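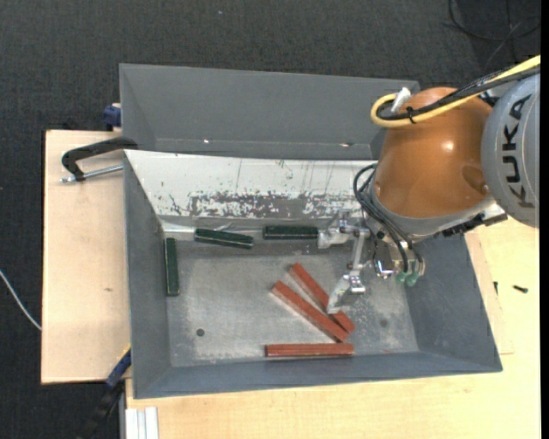
A KUKA robot arm with its gripper over an open bin of green and reddish-brown blocks.

Sallcombe Mail
The Sallcombe Mail was the name of two passenger and parcels trains that ran between Drorkance and the port of Sallcombe. The first was an overnight train with through sleeping cars. The second, introduced after a gap of several years, was a daytime service that used the same name but followed a different route north of Lachance.

Original service
The first Sallcombe Mail left Drorkance at 22:15 and covered the 93 miles to Sallcombe with four intermediate stops. It was made up of two sleeping cars, three seated coaches and a parcels van. The sleeping cars were detached at Sallcombe and could be occupied until 07:30. No train ran on Saturday nights.
The line between Lachance and the coast was single track with passing loops. The southbound train was booked to wait at Harkico loop for the northbound working, and delays to one were usually passed on to the other. The sleeping cars were withdrawn first. The remaining coaches were combined with a stopping train, and the name was dropped from the timetable in March of the following year.

Second service
The name was revived for a morning departure worked by diesel multiple units with a total of 100 seats. It ran by way of the Lachance avoiding line, which shortened the journey but removed the stop at Lachance Town. A parcels compartment was kept at the southern end of each unit.
In its first full year the train carried 3,000 passengers a month on average. A short-lived extension to Sallcombe Quay, timed to meet the ferry, ended when the quay platform was closed for repairs and not reopened.

Rolling stock
One of the original sleeping cars, No. 986, survives at the former goods shed at Harkico. Its underframe was surveyed by the engineer Sneha Dhillon, whose report recorded corrosion in both end sills. The car is not passed for main line running.

See also
Drorkance and Sallcombe Railway
Harkico loop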